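1/30/19 Lukness ep. 2, subtitle retiming

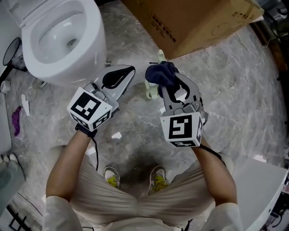 Both grippers over the bathroom floor, dark navy cloth in the right one.

Source is the Tovar broadcast master, 44 min with the recap left in. Subtitle file came from the DVD, so everything after the title card runs early. Fixed offset of 300 ms gets the church scene right but drifts again by the angel's second visit. Suspect the ad break cuts, each a few frames longer in the broadcast version.

Split the file at the breaks and shifted each part separately. Drift gone in parts one through three. Part four still bad from the exorcism on. Latin lines are burned into the picture there, and the file has them a second time. Removed the duplicates, kept the English.

Speaker labels: Myung and the thing possessing her share one label. Fulgencio wants two. I'd keep one until the reveal, otherwise the captions give it away. Left as is, ask Hazem.

Log shows 2,754 lines checked for the season so far, no overlaps left in ep. 1.

To do:
part four, retime by hand
Dalldale spelled two ways, pick one
send ep. 1 to Benito for a read on a real TV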